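Parndale Automation Laboratory
Control Software Inspection Checklist – Bench Manipulation Cell
Inspector: Asmaa Tawfik. Responsible engineer: Wiroj Saithong.

1. Controller release matches the approved build. Pass.
Comment: Herker motion package confirmed against the release record.

2. Joint and workspace limits loaded at start-up. Pass.

3. Protective stop is reported to the planner. Pass with comment.
Comment: The stop was reported, but the planner kept its old goal in the queue. The goal must be cleared before motion is allowed to resume. Action: W. Saithong.

4. Grasp pose agrees with wrist view. Pass.
Comment: Marker pen held at its white tip, between the two fingers, and closely in line with the gap. 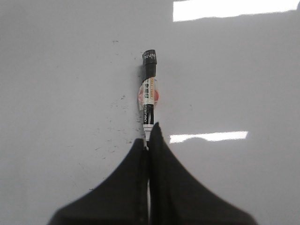

Parndale, 7/23/26

5. Perception under overhead lighting. Fail.
Comment: Bright reflections on the white tabletop are returned by the Clova segmentation module as separate objects. One narrow band lies close to the right finger. Small dark specks on the left side of the table should also be masked or cleaned before the test is repeated.

6. Object outline. Open.
Comment: The clear tape or sticker on the middle of the pen makes the barrel look wider there. The collision model uses a plain cylinder. Fernanda Brandão to advise on a suitable margin.

7. Command timeout. Pass.
Comment: Set to 200 ms, as stated in the test plan.

8. Log completeness. Pass.
Comment: 2,644 entries written, none missing. Logs to be kept for 72 hours on the cell computer – longer if item 5 is still open.

Result: Not released for unattended running. Supervised use may continue at reduced speed.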